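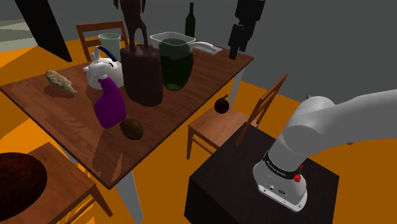 Razia Bukhari wrote in after last month's newsletter to say that I'd been far too easy on evening dance classes, and that anyone who has to be up at five would rather go on Sunday morning and be home for lunch. Fair point, Razia! I've been a night person all my life and I forget the rest of you exist.

So I went to a Sunday morning class. Drarnadance runs one at ten in the old Kuusk building, up the back stairs, and I turned up at 9:40 with a coffee and the wrong shoes (rubber soles, which grip like anything and do your knees no favors). Trina, who I'd only ever met over email, lent me a pair of slippery old leather ones a size too big, so I spent the first half hour curling my toes to keep them on.

I'd expected a gentle crowd and a gentle class. Well, the crowd was lovely. The class was a folk dance marathon with one water break, and the caller, Cor Maes, likes to speed up just when you think you've got it. I lost my partner twice in the same circle dance and ended up holding hands with Khurram Farooqui, who steered me through the rest of it by muttering "left, left, other left" under his breath. I was grateful – my left has never been reliable before noon.

What I liked best was how little fuss there was about getting it wrong. People bumped into each other, laughed and carried on. Hằng Châu told me she came for a year before she could follow the turning waltz, and she's now the one the beginners watch. I watched her feet so hard that I walked into a coat rack.

Afterward a bunch of us went down the street for eggs, and I was in bed with a book by 2 in the afternoon and asleep soon after. Is that what morning people do with the rest of the day? I could get used to it.

The Sunday class runs through the end of May and then stops for the summer. You pay at the door, cash is easiest, and you don't need a partner. Bring smooth-soled shoes if you own any. I'll be there again this week, near the back, well away from the coat rack.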